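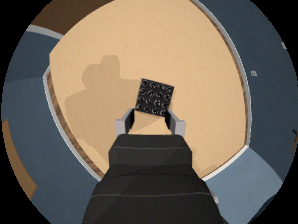
Hello, Hello, Hello! All About Echoes

Have you ever shouted into a tunnel and heard somebody shout right back? Same words, same voice, a tiny bit late. It was you! You heard an echo, and echoes are one of the best tricks sound can play.

To understand an echo you first need to know what a sound is. When you clap, your hands give the air a sudden squeeze. That squeezed bit of air bumps the air next to it, which bumps the air next to that, and so on, spreading out in every direction like ripples on a pond. When the squeeze gets to your ear it pushes on your eardrum, your eardrum wobbles, and your brain says, "Clap!"

Most of those ripples never get anywhere near an ear. They keep going until they run into something. If that something is soft and lumpy, like a heap of blankets, a lot of the sound gets soaked up. If it's hard and smooth, like a brick wall or a cliff, most of the sound bounces off and heads back the other way. A bounced sound that you hear separately from the first one is an echo.

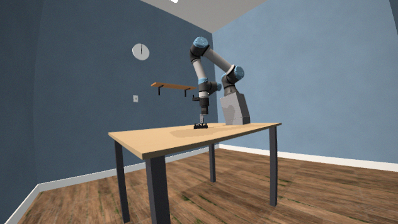 So why doesn't my bedroom echo?

Great question! Your bedroom walls bounce sound all the time. They're just too close. Sound is so fast that it zips to your wall and back before your brain has finished listening to the first sound, and the two get mashed together into one.

To hear a proper echo you need some space. The bounced sound has to come back at least a tenth of a second after the original, so the wall should be farther away than the length of a big city bus. Farther is even better, as long as you're loud enough (and you probably are).

Bathrooms are a funny in-between case. The tiles are hard and shiny, so the sound bounces off one wall, then another, then the ceiling, over and over, until it fades away. You don't hear separate echoes. You hear one long, smeary, wonderful sound, and its name is reverberation (say it like this: ree-ver-ber-AY-shun). It's the reason singing in the shower makes everybody sound like a star.

Try it yourself: the clap test

You will need a big outdoor wall with nothing in front of it, a grown-up, and 2 blocks of wood to bang together. Hands work too, but blocks are louder.

1. Stand 8 big steps from the wall and bang your blocks once. Listen hard.
2. Walk back until you are 40 big steps away. Bang again.
3. Wait for a quiet moment with no cars going by, and try it with your eyes closed.
4. Swap places with your grown-up and let them have a turn.

Close to the wall you should hear one bang. Far from the wall you should hear bang... bang! If you don't, try facing the wall straight on. Sound bounces a lot like a ball does, and if you send it off at a slant it will go zooming away from you.

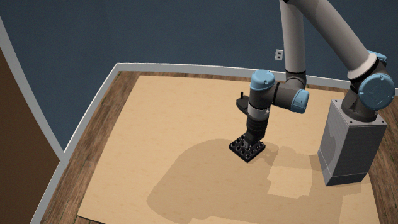 Koto, 2/22/18

Our reader Keegan Brunton did the clap test with his aunt, Kirsty Pryor, behind the old De Graaf grain store, and he wrote to us the same afternoon. "I heard it on the third try!" he says. "Then I yelled my name and the wall yelled it back, but only the end of it. It said UNTON." Keegan wants to know where the beginning of his name went.

It was there, Keegan! The wall sent back every bit of your name, but you were still busy talking when the first part arrived, and your own voice is very loud inside your own head. By the time the last part came home you had stopped, so you could hear it. Short sounds work best. Try "Hey!" or "Hup!" next time, or move farther back and give yourself more time.

Animals that see with their ears

Many bats hunt at night, when it is far too dark to spot a moth the way you or I might. They squeak instead! The squeak flies out, hits the moth and bounces back, and the bat can tell from the echo where its supper is and which way it is flying. Most of these squeaks are too high for people to hear, so a night that seems perfectly quiet to you may be packed with bat noise.
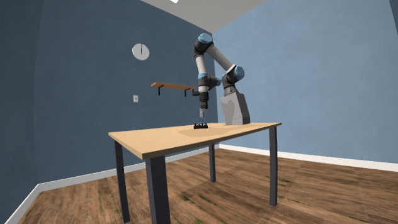

Dolphins do the same thing under the water with clicks. Sound travels more than four times as fast in water as it does in air, so the echoes come racing back, and a dolphin can find a fish in water as murky as soup. Scientists call this echolocation, which is just "echo" and "location" squashed together.

People have borrowed the idea as well. A ship can send a ping down to the bottom of the sea and time how long the ping takes to come back. A long wait means deep water, and a short wait means the bottom is close.

Words to know

Echo: a sound that has bounced and come back late enough for you to hear it by itself.
Reverberation: lots of bounces blended together.
Echolocation: using echoes to find things.

Did you find a good echo near your home? Ask a grown-up to help you write and tell us where it is and what you shouted. We're printing our favorites in March!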